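The Summer I Learned to Sleep Next to a Freight Line

When I signed the lease on my apartment in Milcombe, the landlord walked me through it at two in the afternoon, and I remember thinking how peaceful it was. Big windows, a pear tree out back, a kitchen drawer that only stuck a little. I asked about the tracks at the end of the yard and he waved his hand and said, "Oh, you get used to it."

You do get used to it! But it took me most of a year, and I made every mistake a tired person can make along the way, so I figured I'd write some of it down.

The first train comes through at 12 minutes past one. It's a long one, all tank cars and lumber, and it starts as a kind of hum in the bed frame before you hear anything at all. Then the horn (two long, one short, one long, I can do it for you at parties), and then what feels like an hour of clanking. The second one is at four. My first month I was awake for both of them pretty much every night, lying there with my jaw clenched, waiting for the hum. The waiting was worse than the train.

So I bought stuff. Of course I did. I bought foam earplugs, then wax earplugs, then a pair of silicone ones that hurt so much I threw them across the room. I bought a fan I didn't need in April. I downloaded a rain sound that had a bird in it, the same bird, every 39 seconds, and once I'd noticed the bird I was finished. I hung a quilt over the window, which did nothing for the noise and made the room smell like my aunt's cedar closet.

My friend Tainá Lins grew up over a bakery in Iltville, where the mixers came on at three, and she was no sympathy at all. She told me I was treating bedtime like a dentist appointment. "You go in there looking for trouble," she said, and then she ate the last of my good crackers.

She had a point, though, and I started thinking about what I was doing in the hours before the first train. I was working in bed, for one thing. I had a mug and a laptop and usually a plate in there with me. I was checking the clock at 11, then at 11:20, then doing the arithmetic on how much sleep I'd get if I dropped off right this second. (Has that arithmetic ever helped anybody?)

So I moved the laptop out to the kitchen. I turned the clock to face the wall, and after a week I just put it in the hall closet with the vacuum. I bought a secondhand lamp with a warm bulb at the Grønli thrift store and made it the only light on after ten. I also moved the bed. It had been shoved up against the outside wall, the track side, and the headboard was picking up every bit of that hum. I dragged it across the room one evening by myself, scraped the floor, and slept straight through the one o'clock that same night. I woke up at four for the second one and lay there grinning like an idiot.

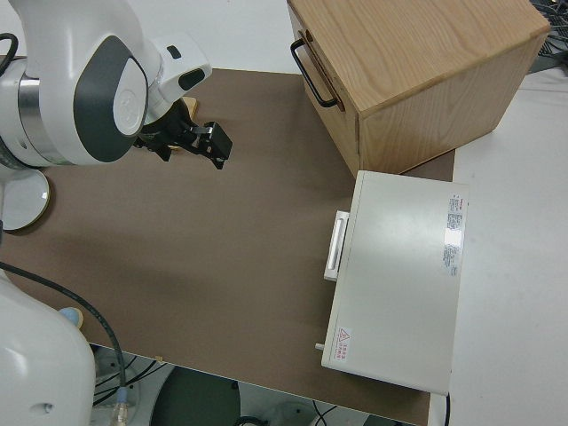 So is it better to nap after a bad night, or tough it out until bedtime?

A short nap early in the afternoon is fine for most people, but keep it under half an hour and set an alarm, or you may be wide awake when you want to be winding down.

I learned that one the hard way too. In August I had a string of rough nights during the heat wave and started lying down after work, just for a minute, and coming to at eight in the evening with my shoes on and no idea what year it was. Then I'd be up until the four o'clock went by. These days, if I'm really dragging, I take my nap on the couch at lunchtime, with the blinds open, and I'm up again before the coffee's cold.

The other thing I've let go of is the perfect night. I still wake up sometimes. I hear the train, I think "there's the train," and I roll over. If I'm still awake a good while later I get up and sit in the chair by the kitchen and read something dull. My current book is a history of the canal at Iltier, and I've been on the same chapter since spring. I know a great deal about lock gates now, all of it from the first two pages.

A couple of weeks ago I stayed at my sister's place out in the country, where it's so quiet you can hear the refrigerator think. She gave me the nice room with the thick curtains. I was up until half past two, listening for a train.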